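Two Hands, One Arm, and a Lot of Red Blocks

I have now spent most of April deciding between two robot hands, and I would like those evenings back.

Some background for the people who come here for the bread posts. I have an arm. I've had it for a while. What it has never had is a hand I liked, and after the suction cup period (see the archives, or don't) I decided to do the grown-up thing and try two real ones side by side. One is the Clinard, a plain parallel gripper with two flat jaws that open and close and do nothing else. The other is the Herach, which has fingers. Jointed ones. The Herach arrived in foam cut to the exact shape of the hand, like a clarinet, and cost more than my first two cars.

Both run off the same Wirkmont controller, which was the whole reason I picked them. One controller, two hands, a fair fight. I pictured swapping them back and forth like drill bits. Reader, the swap takes 40 minutes if you count finding the hex key, and you should always count finding the hex key.

The Clinard went first. You bolt it on, you tell the Wirkmont how wide the jaws open, and it works. I had it closing on a block before my coffee was cold. It has one number for force and one number for width. If the block is square to the jaws, it picks up the block. If the block is turned a little, the jaws shove it straight with a scrape that you feel in your teeth, and then it picks up the block. I ran 100 picks with blocks placed by me, by hand, in what I believed was a random way. It dropped 2. I was almost let down. I had set aside the whole evening for trouble.

Stacking was where it got clumsy. The jaws need room on both sides, so if two blocks are butted together end to end, grabbing across the narrow way is fine and grabbing the long way is hopeless. Same story when one block is leaning on another. The Clinard comes down like an elevator, one jaw lands on the neighbor, and the Wirkmont throws error 702, which the manual explains as "unexpected contact." It was very much expected. I was sitting right there expecting it.

So, the Herach.

Setup took three nights. Each finger wants its own calibration, and the calibration wants the hand empty, level and left alone, and if you bump the table you start over. I bumped the table. The software that comes with it has a screen of sliders, one per joint, and a button labeled Apply that does not look any different after you press it. By the third night I could make it wave, and it did wave, and I'll admit I waved back.

Then I put the blocks out again on the same patterned cloth with the orange berries. I keep the cloth because bare tabletop lets the blocks slide, and because I already owned it. I left the row a bit messy on purpose this time, with one block up on another, as that was the thing the Clinard couldn't deal with.
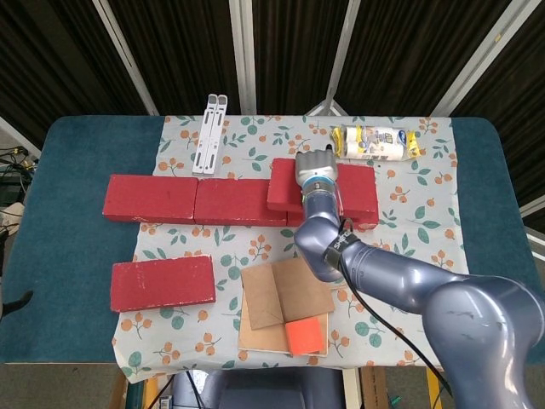
Is a hand with fingers worth it if you mostly pick up boxes and blocks?

For boxes and blocks alone, a parallel gripper is the better buy. It costs less, sets up in one sitting, and holds flat sides more firmly than fingers do. Fingers start to earn their price when the objects are odd shapes, or when they sit too close together for two wide jaws to get in.

I get that one by email more than any other, so there it is, in writing, and I can stop typing it out at midnight.

My own results with the Herach are messier than the answer makes them sound. On a block by itself it was slower than the Clinard and dropped more of them. The fingers curl in at slightly different times, so the first one to arrive gives the block a nudge, and the others close on where the block used to be. You can fix this with the sliders. You can also make it a great deal worse with the sliders, and I have a saved profile called "better" and one called "better2" and neither is better.

On the leaning block, though, it was a different animal. It can come in from above with the fingers partly curled and hook the raised end, with no need to fit a jaw down each side. No error 702. Lots of other errors, sure, some of them new to me, but I found I didn't mind. A fresh error feels like progress.

Two smaller things, for anyone shopping.

Cables. The Clinard has one thin one. The Herach has one that seems to have been borrowed from a clothes dryer, and you must leave enough slack for the wrist to turn, and then the slack finds something to catch on. I strapped mine to the arm, then unstrapped it, then strapped it farther back. Leave more than you think.

Noise. The Clinard clacks. The Herach makes a soft whirring sound like a person thinking hard about a menu. If you share a wall with anyone, that might matter more than grip force.

I also looked at the Ouazzani, which sits between these two in price and has three stubby fingers that all move together. It might well be the sensible choice for someone like me. It is also on back order until the fall, and the adapter plate for my arm is sold separately, and I've been hurt before by the words "sold separately."

Where I've landed for now is that the Clinard goes back on for everyday work and the Herach goes on when I'm feeling patient. The maker says its finger tendons are good for 3,000 hours, and at the rate I'm going I'll hit that sometime after I retire.

Next up is soft stuff. Socks, a sponge, maybe a bag of rice if I can talk myself into the cleanup. If you've run a Herach on anything squishy, send me your slider values. Mine are clearly no good to anyone.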